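Shelf fever, or what I did with my day off

3 Aug 2021

I've been threatening to sort out the kitchen cupboard for months, and yesterday it rained from breakfast onwards so I finally ran out of excuses. You know the cupboard I mean, everybody's got one. Tea, stock cubes, cake bits, the small boxes that never stack and the jars that roll about behind them. Every time I wanted a teabag I had to lift out three other things first, and I'd put them back in a different order, and then I couldn't find the cocoa!

So, the acrylic risers. I'd seen these little clear steps in Trondel when I went in for light bulbs (I came out without the light bulbs, obviously) and dithered over them in the aisle for ages. They're the sort of thing shops use to show off perfume samples. I liked that you can see straight through them, as our cupboard is gloomy enough already. In the end I went home, measured the shelf, and went back for a pair.

First job was getting everything out. I don't recommend doing this on the floor, my knees are still cross with me. I used the big table in the end and just spread the lot out in a great muddle, and then went through it with a bin bag and a cup of tea. The oldest thing was a tub of baking powder that had gone solid. I also own 5 packets of the same gravy granules, which says something about how I shop.

Then came the fun bit – arranging! My rule is tall things up, short things down, and nothing hidden behind anything else. Boxes go on the top step, side by side with the printed side facing me, and the small stuff goes on the step below. It took me several goes. I had all the teas together to begin with, but the Gisus boxes are a touch deeper than the others and hung over the edge, so they've moved along to the end by the wall. The Li ones fit as if they were made for it.

Jars were harder. Stood up, the fat ones take the whole step and block whatever's at the back. Laid on their sides they take up less height, but you do need the lids on properly (ask me about the turmeric). I've gone for a bit of both and we'll see how long it lasts.

Anything that wouldn't behave went into a plastic basket. Sachets, half packets with a peg on, birthday candles, the icing nozzles I got in January and still haven't opened. I pull the whole basket out when I want something and shove it back in after. My last basket came from Irkik and cracked along the bottom, so this time I went for one with slots in the sides and it's much sturdier.

I'm so pleased with it that I keep opening the door to have a look. The tins are next, and after that the shelf under the sink, which I'm frankly a bit frightened of. 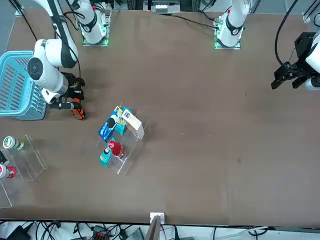 Do the clear steps scratch easily?

They do pick up fine marks if you drag tins across them, so lift things on and off and wipe them with a soft damp cloth. Kitchen roll is a bit rough for it.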